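Notebook, 6/18/21
Open afternoon at Folevgate, garment handling demo

Went over with the Woltton people to see Clavum, the folding project. The handout says 300 folds recorded so far. I'd like to know how many went wrong, and the handout doesn't say. The demo is shirts on a bed, shown with the hand-held gripper. Asked why a bed and was told "realism."
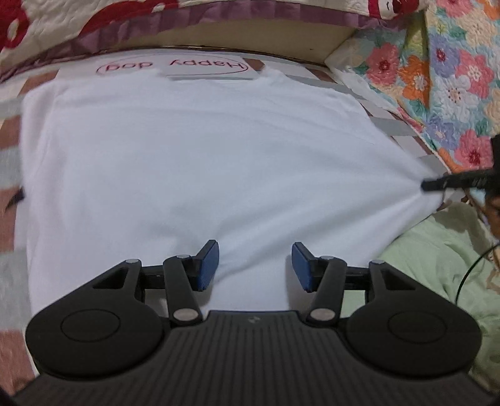

Happy dog shirt, fingers open, hem side.

The pads do seem able to take hold of thin cloth. I'll give them that. But a person is choosing where to pinch, and that's the part I don't believe a policy will learn from 12 shirts. Pinching one layer or two? Couldn't tell from where I stood, and the answer I got was vague.
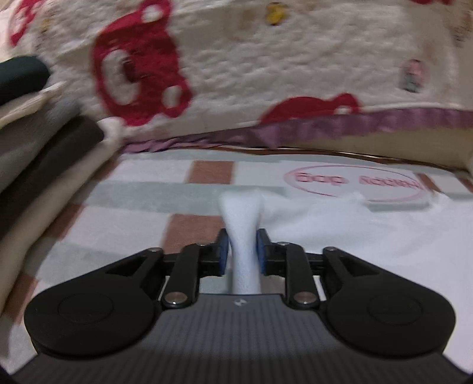 To follow up
- Ask Addo for the raw failure counts, all 4 sessions.
- Price: they quoted 1890 per gripper. Does that include spare pads?
- Want to see it on something dark and stretchy before we agree to anything for August.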